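Planning and Buying Automation Equipment
Handout 4: Budgeting for a laundry-handling cell
Prepared by Sumathi Bhat

Read this before the planning exercise. Bring your own draft budget, even if half the lines are blank.

1. Start with the task

A purchase request should begin with one sentence that names the task. "Load a front-loading washer from a basket on the floor" is a usable sentence. "Automate the laundry" is too wide to price. The sentence decides reach, payload, mounting height and gripper type, and those four items settle most of the quote.

Write down the parts of the task that touch something you did not design. For a washer, these are the door, the controls, the basket and the clothes. A household machine is made for people, and its door and knob will not change to suit the gripper.

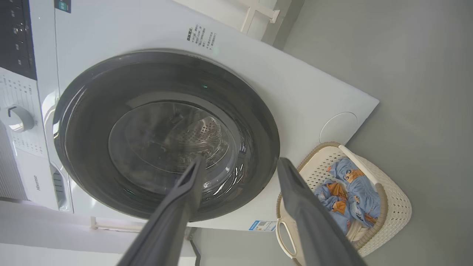

2. Fingers and other wear parts

Gripper fingers are small items and are often left off the first budget. Long fingers reach past a door rim but flex more under load. Short ones are stiffer and bring the wrist closer to the machine. Plan to buy both types if the task has not been tested.

For the exercise, use these prices:

Finger set, long (Jivik): $89
Finger set, short (Jivik): $66
Wrist camera with mount (Atine): $700
Gripper body (Böttcher): $1,746

Budget two spare finger sets per gripper. Spare cables go on a separate line – they have a different supplier and a longer lead time.

3. One arm or two

A door and a soft load can be handled by one arm in sequence. A second arm may save time, but it adds more than the price of the arm. Count the stand, the second controller, the extra floor space and the hours spent on collision checks. Draw the floor plan with the washer door fully open and the basket in place before you choose.
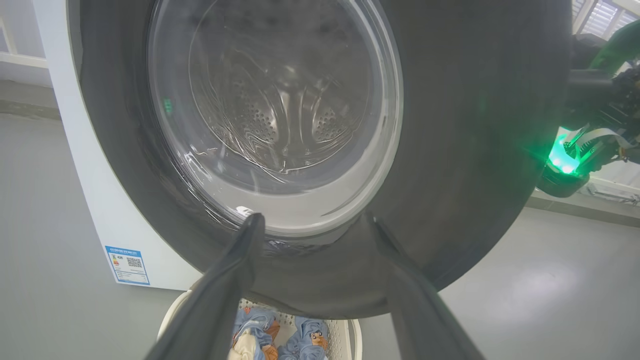
Automation Planning Group, Department of Mechanical Engineering

4. Site costs

Arne Voß will cover site work in the next session. Until then, include a line for each of the following:

Power for the arms and the washer, on separate circuits
Water supply and drain
Fixing or leveling the washer
Floor marking for the basket position
Window shading, if a camera will face daylight

The last line matters with glass doors and steel drums. Both give strong reflections, and a camera that works well in the morning may do poorly at noon.

5. What to hand in

One page, with the task sentence at the top and the cost lines under it. Mark each price as quoted, listed or guessed. Use the Beltley template for the totals. Orders for the January build go out as one batch, so late changes wait for the next round.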